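Training a Simulated Multi-Finger Hand to Grasp Irregular Objects: Procedure and Reported Results

Nevemel Manipulation Group, Butport
Prepared by Refilwe Nel. Last revised 2025-06-11.
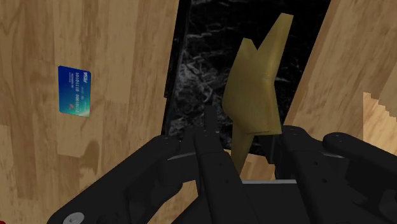

Purpose and scope

This page sets out the procedure used by the Nevemel Manipulation Group to train and evaluate a grasping policy for a robotic hand in simulation. It is intended for research staff and visiting students who wish to repeat the study or to apply the same method to a different set of objects. Readers should already be able to launch a simulation from the command line and read a training log.

The method concerns objects with no convenient pair of parallel faces. Angular shapes with spikes, bends and narrow stems are difficult for a policy trained on blocks and cylinders, which tends to close all fingers at once and push the object away. Our approach delays closure until the fingers have been placed separately, and it varies the surfaces of the surrounding scene so that the policy does not come to depend on them.

Before you begin

You will need a working installation of Yook, the group's simulation package, and the Jallham object set. Jallham contains 125 meshes, all of them low-polygon and faceted. Copy the set to local storage before training. Reading it from the shared drive slows the reset step considerably and has caused workers to time out.

Check that the hand model loads with its collision shapes turned on. The display shapes and the collision shapes are stored separately, and it is possible to watch a hand that looks correct while its fingertips pass through every object.

Step 1. Prepare the scene

Create a fresh scene for each training episode. Select one mesh from the object set and assign it a random upright or tilted pose within reach of the hand. Surface materials are drawn independently of the object. The texture pool includes wood grain, dark veined stone and flat printed items such as payment cards, and none of these should carry any information about where the object is.

Keep the texture draw and the pose draw on separate random seeds. In an early version both came from one seed, and the policy learned to associate certain textures with certain poses. Those runs were discarded.

Step 2. Set the camera

Place the virtual camera so that both the fingers and the object remain in view during the approach. Some overlap is acceptable and should be kept, as a policy trained only on clear views performs poorly once a finger covers part of the target. Apply a small random shift to the camera position at every reset.

Step 3. Train the placement stage

The first stage rewards finger placement alone. Each fingertip is scored on its distance to the nearest part of the object surface, with a penalty for moving the object before closure. Run this stage for 60 epochs with the default learning rate.

Inspect the log at the end of the stage. The placement score should have leveled off. If it is still rising, extend the stage before continuing — moving on too early is the most common cause of a failed run.

Step 4. Train the closure stage

Load the final checkpoint from Step 3 and enable the closure reward. The policy may now bring the fingers together and lift. A grasp is scored as successful when the object is held clear of its support for 2 seconds of simulated time without slipping beyond the set tolerance.

Do not reset the optimizer between stages. Lower the penalty for early contact gradually, following the schedule in the supplied configuration file. Removing it in a single step causes the hand to return to closing all fingers together.

Step 5. Evaluate

Evaluation uses poses and textures that were held out of training. Freeze the policy, turn off exploration noise and run the full set of 442 test episodes. Record the outcome of each episode along with the mesh name, the starting pose and the point at which any failure took place.

Failures are entered under one of the following headings:

Object displaced before closure
Incomplete contact at closure
Slip during lift
Time limit reached

Summary of results

In the trials completed in May, the two-stage policy outperformed the single-stage baseline on the held-out test episodes. The largest gains were on meshes with a long, narrow stem, where the baseline usually knocked the object over during the approach. Compact meshes showed little difference between the two methods.

Slip during lift remains the leading failure for the two-stage policy. It occurs most often when one finger rests on a sharp point and the others meet a sloping face. Changes to the friction settings altered the number of slips but did not change which meshes were affected.

All results on this page were obtained in simulation. Transfer to a physical hand is the subject of a separate study, and these results should not be cited as evidence of performance on hardware.

Records and questions

Store the configuration file, both seeds and the evaluation log together in the project directory. Questions concerning the procedure should be addressed to Refilwe Nel at the Butport office.

This website uses cookies to remember your preferences and measure site traffic. Accept all | Manage settings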